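Working beside the folding line at Brosside

The laundry at Brosside washes for hotels and care homes, and since June a part of the folding is done by a machine from Jekton. I visited the shift leader there, who has worked in the building for 4 years and asked me not to print her name. We spoke in the break room, with the door open to the hall.

"People asked me first if they will lose the job," she said. "I could not answer, I did not know it myself." Her team had seven persons before the machine came and it has seven now, but the work is divided in another way. Two of them do not fold at all on most days. They teach.

The teaching is done with grippers held in the hands. A worker takes one left and one right and handles the piece with them, slowly, and the movements are recorded for the software, which the people here call Vinero. Towels were quickly done. The net bags, in which the care homes send small items, are another matter.

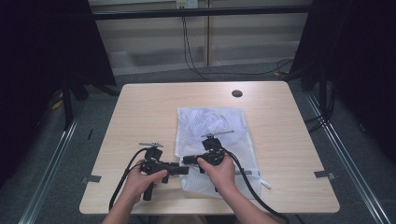

"A towel has weight, it stays where you put it," she told me. "The net moves when you breathe." For the bags alone the plan asks for 237 recordings, and when I was there they had passed 200. She finds the work more tiring for the head than folding, but better for the shoulders. One colleague asked to go back to the ironing after two weeks, and this was allowed.

I wanted to know what has become worse. She thought for some time. "We talk less," she said. At the old table they stood opposite each other and the morning went by with talking. During a recording one has to concentrate, so the radio is now off until ten o'clock.

The pay was also a question. The teachers received at first the same wage as before, and only after a meeting with the owner, the Yau company, was a small addition agreed. She would have liked to have it in writing earlier.

At the end I asked if she trusts the machine. "With towels, yes. With the bags I still look at every one." Then the bell rang for the second shift and she had to go.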